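Free padlock swap returns to Gurner Street

People with a stiff or worn padlock at home can bring it to the Gurner Street shopfront again this October, when the neighbourhood's free lock swap opens for its second year.

The swap takes old brass padlocks, with or without their keys, and offers a serviced one in return. Last year's event took in nearly 900 locks.

Brass padlocks.

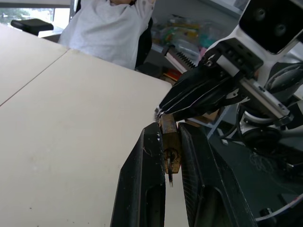
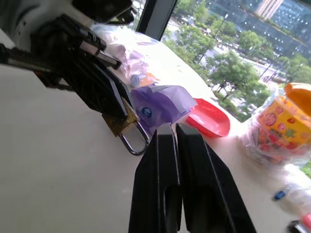
Organiser Thiện Ninh said most of the locks handed in could be used again after a clean and some dry graphite.

“People spray them with oil and it gums up with dust,” Ninh said. “Then the key sticks and they buy a new one. Bring it to us first.”

Locks that can't be saved go to Sudarska, a scrap metal dealer, which pays the swap by weight. That brought in $3,000 last year — enough to cover the rent on the shopfront and a new workbench.

Ninh said the most common fault was a shackle that would not spring open. Locks from sheds and side gates were usually the worst, and 39 of last year's had been painted over.

Residents are asked to tie the key to the lock with string and to leave combination locks at home, as the swap has no way of resetting them. There is a limit of two locks per household.

Doors open at 10 a.m. Parking is available behind Vương Bakery.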